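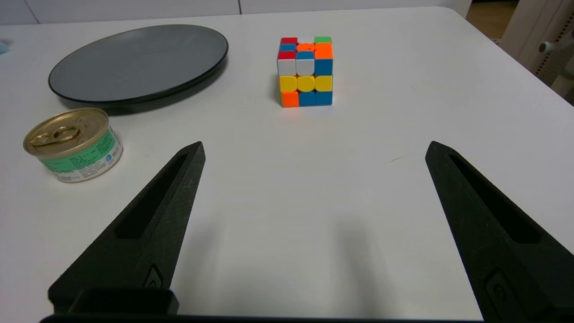 Torow activity table, white top, with a 3x3 Rubik's Cube.

Torow Activity Table, White

The Torow is a general-purpose table supplied by Cundden to libraries, after-school programs, clinics and community rooms. It is intended for settings in which one table must serve several uses in a day, among them games and puzzles in the morning, snacks at noon and sorting or craft work in the afternoon. The table is sold singly and carries the same finish throughout, so that two or more may be placed together when a larger surface is needed.

The plain white top was selected after discussion with program staff, who asked for a surface without grain or pattern. Small items are easier to find on it at the end of a session. Puzzle cubes, counters and picture cards also keep their colors clear against white, and this is of particular value where children are asked to match or name them.

Specifications

Height: 30 inches
Top thickness: 21 millimeters
Maximum evenly spread load: 200 pounds
Top color: white
Legs: four, fixed height, with adjustable feet
Assembly: required; hex key supplied
Price: $375 per table, delivery charged separately

Seating and placement

The Torow accepts standard adult chairs. For younger children, Cundden recommends the Pan chair, which has a raised seat and a footrest and is ordered separately. The table should stand on a level floor, clear of radiators and doorways. Each foot turns by hand to correct for slight unevenness. Once loaded, the table should be lifted by two persons and never dragged, as dragging places strain on the leg joints.

Use at snack time 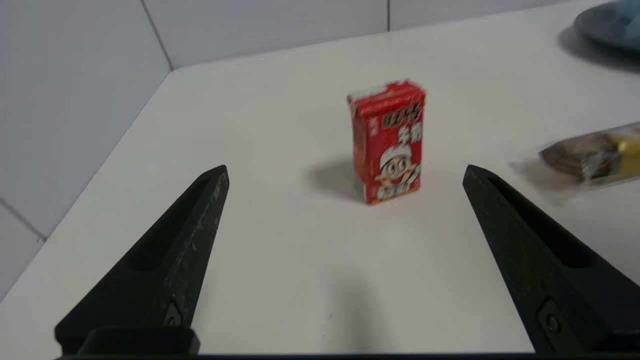

Meal and snack service is permitted on the Torow without a cloth, provided that the top is wiped before and after. Trays are optional. Many programs hand out single portions directly onto the table, such as the small red drink carton with the cartoon boy on its front, or the snack in its clear wrapper, and printed packaging of this sort is easy to pick out on the white top from a standing position. Dishes taken straight from an oven or a stove require a mat.

Care

Wipe the top with a soft cloth, warm water and a small amount of dish soap, then dry it. Spilled milk, juice and tea should be removed promptly. Scouring powder, steel wool and undiluted bleach will dull the finish and are excluded from the warranty. Pencil marks respond to a damp cloth. Crayon and washable marker may need a second pass. For permanent marker, apply a little rubbing alcohol to the cloth – never directly to the table – and rinse the area afterward.

The leg bolts should be checked one month after assembly and at the start of each school term.

Related items

Ukska storage tray: a shallow, lidded tray for puzzles and game pieces, sized to fit beneath the table when not in use.
Pan chair: raised seat, available in white or gray.
Replacement feet: set of four, with fitting instructions.

Ordering and returns

Orders from institutions are accepted by purchase order or by card. Unassembled tables in their original packaging may be returned within 30 days of delivery. Assembled tables are accepted only where a fault is present. Damage in transit should be reported with the order number and the condition of the carton noted at the time of receipt.

Orders for several tables are shipped together unless the purchaser requests otherwise. Requests for split delivery, or for delivery above the ground floor, should be addressed to Toshiko Shibata, Institutional Sales, before the order is placed. The current price list applies through the end of February.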